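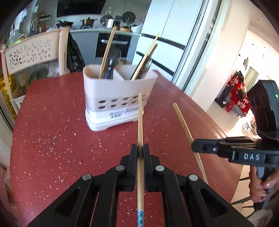 Can the transponder go on the rear bumper of the kart?
Fit it to the back of the seat. The rear bumper moves too much when it is hit, and the track loop will pick up the kart late or miss it altogether.

Section 4: Fitting and pairing the Vumus transponder

This section covers one transponder on one kart. If you are setting up a hire fleet, read section 7 first, then come back. Times quoted are for a fully charged unit running the current software.

You will need:
- Vumus transponder and bracket
- two M6 bolts and lock nuts (in the bag)
- 4 mm hex key and 10 mm spanner
- a tape measure
- the pit display, switched on and charged

4.1 Mounting the bracket

1. Put the kart on its stand and remove the seat cover if there is one.
2. Find the flat area at the lower back of the seat, on the side away from the engine. On most seats this is the left.
3. Hold the bracket against the seat with the arrow pointing at the ground. Mark both holes.
4. Check what is on the other side before you drill. There should be no seat strut, lead weight or fuel line behind either mark.
5. Drill both holes with a sharp 6 mm bit. Go slowly on fibreglass seats and wear a mask.
6. Fit the bolts from inside the seat so the heads sit against the padding. Tighten the lock nuts until the bracket will not twist by hand, then stop.

Caution: Do not use cable ties in place of the bolts. A transponder that comes off on track can hit another driver, and most clubs will black flag the kart.

The bottom of the transponder must sit no more than 445 mm above the track surface with the driver in the kart. Measure it with the tyres at race pressure. If your seat is set high, use the drop plate in the accessories bag.

Note: Ballast bolted to the seat can weaken the signal. Keep any lead at least a hand's width from the bracket. If the rules at your track put the ballast where you want the bracket, the ballast stays and the bracket moves.

4.2 Charging

1. Slide the transponder off the bracket by pressing the tab.
2. Wipe the contacts with a clean cloth.
3. Seat it in the charging cradle. The light shows orange while charging and goes out when it is full.
4. Leave it overnight before its first use, even if the light goes out earlier.

A full charge lasts a race meeting with practice. In winter storage, top it up once a month. Units left flat from one season to the next may not wake up, and this is not covered by the Sostau warranty. 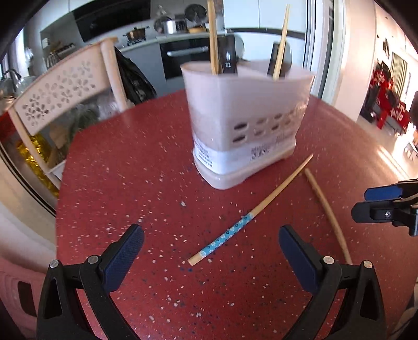 4.3 Pairing with the pit display

1. Turn on the pit display and wait for the main menu.
2. Choose Karts, then Add Kart.
3. Hold the transponder flat against the back of the display until you hear two beeps. Keep other transponders a few metres away.
4. Type the kart number. This is the number on the panels, and it can be changed later.
5. Type the driver's name as it appears on the entry list. Anything longer than one line is shortened on the lap screen.
6. Press Save. The kart appears in the list with a grey dot, which turns green after its first pass over the loop.

If you hear one long beep, the transponder is already paired to another display. Go to Karts, then Release, on the display that holds it. If you bought the unit second-hand and the seller no longer has the display, email support with the serial number and a copy of the receipt. Dineo Venter looks after transfers, and they normally take two working days.

4.4 Setting the track

The display needs to know which circuit you are on before it can show sector times. Lap times will work without it.

1. Choose Track, then Find.
2. Pick your circuit from the list. Where a venue runs more than one layout, each layout has its own line. Plutavon, for example, is listed as Plutavon Short at 754 metres and Plutavon Club at 800 metres.
3. Check the direction. Some clubs run their track backwards for one round a year.
4. Set the shortest lap you would accept as real. Any pass quicker than this is ignored, which stops a kart parked near the loop from filling the screen with false laps.

If your circuit is missing, choose Track, then New, and enter the length yourself. Sector times stay blank until someone has marked the sector points (see 6.2).

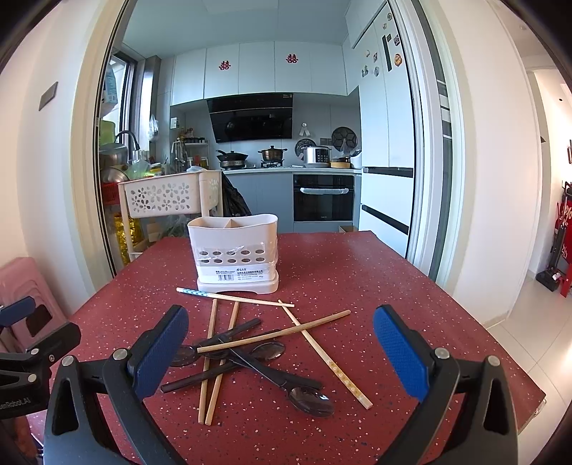 Tracks you have entered by hand are kept on the display only. They are not shared with other users and will be lost if you do a full reset, so write the length and the shortest lap on the card inside the lid.

4.5 Using a Kravets loop

Older club circuits may still have a Kravets loop under the start line. The transponder can be read by these, but you have to turn the setting on.

1. Choose Settings, then Loop Type.
2. Select Kravets and press Save.
3. Turn the transponder off and on again.

With this setting on, the battery drains faster. Turn it off when you go back to your usual track.

4.6 Checking it works

Do this in the first practice session, before qualifying.

1. Send the kart out for three laps at normal pace.
2. Look for a green dot beside the kart number and two complete lap times. The out lap is not timed.
3. Compare one lap with a stopwatch. A difference of a few tenths comes from your thumb and can be ignored.

If a lap is missing, check the mounting height again before anything else. If the dot stays grey, charge the transponder and repeat 4.3. Code 179 on the display means the transponder was read but the kart number is already in use. Change one of the two numbers under Karts, then Edit, and send the kart out again.

Go to section 5 for race starts and pit stop timing.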